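The woodworking classes at Prorard are coming back this fall, and we could not be happier to say so. After a long spring of moving benches, sorting clamps and arguing kindly over where the bandsaw ought to live, the shop has a full teaching calendar again, and sign-up opens on August 15, 2026 for members and guests alike.

The first class on the list is a seven-session course in building a frame-and-panel blanket chest, taught by Marcelino Llorente. Many of you will remember Marcelino from the spoon carving evenings, where he somehow got a room full of beginners to sharpen their own knives before they had made a single cut (and enjoy it!). He has been wanting to teach a proper piece of furniture here for years, and the chest is one he has built many times over for family and friends. 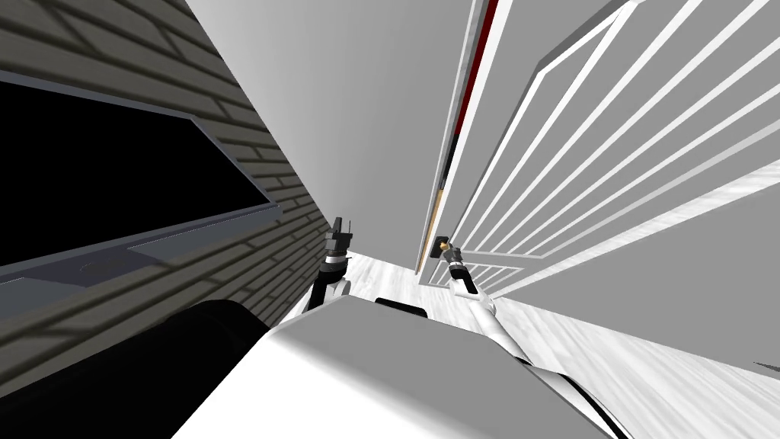 Students will start with rough boards and go through the whole job by hand and machine - milling, grooving the rails, fitting the panels, cutting the mortises and gluing up. Marcelino likes to leave the lid until the end, when everyone has their eye in, and he will bring two of his own chests along to the first evening so people can poke around inside them and see how the corners were done. One is in ash and the other in cherry, and he says the ash one has a mistake in it that he would love somebody to find.

The price is $492, with all lumber and hardware included. You are welcome to bring your own chisels if you have a set you like, but there are plenty in the shop and Eilif Halvorsen has been patiently putting fresh edges on them all through the summer.
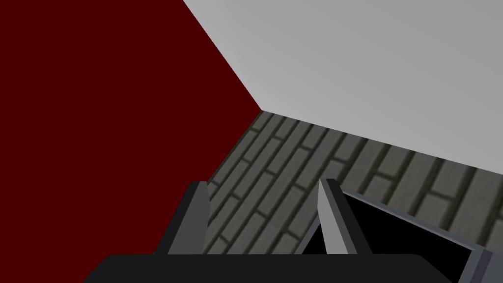 **Prorard Woodworking Department**

Rukhsana Bugti will be back too, with her weekend class on small boxes and trays. It filled up very quickly when she ran it in May, and several people who missed out have been asking about it ever since, so she has kindly agreed to run it twice. No experience is needed at all. If you can hold a pencil and don't mind a bit of sawdust in your hair, you will get along just fine, and you'll go home with something nice to put your keys in.

We also want to say a big thank you to Vilgot Nyberg, who passed along a very generous stack of air-dried walnut from his late uncle's barn. There are about 2000 board feet of it, if you can believe that, and it took the better part of a weekend to get it all stickered and under cover. A portion has been set aside for the chest class, for anyone who would like to pay a little extra for it, and the remainder will be sold to members by the board once Vilgot and Eilif have finished grading it.

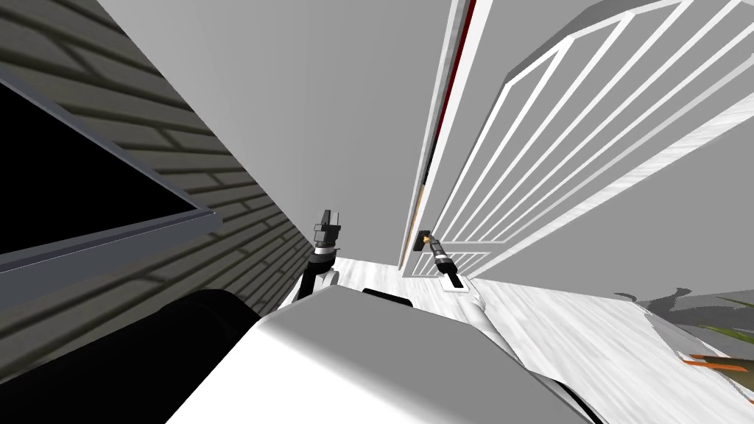 ## How to sign up

Stop by the front desk or send a note to Sverre Midtbø, who is looking after enrollment again this year. Please tell him which class you want and whether you have used a table saw before, and mention it if you're left-handed, so he can pair you with a bench that suits. A deposit holds your place, and the balance is due on the first evening of class.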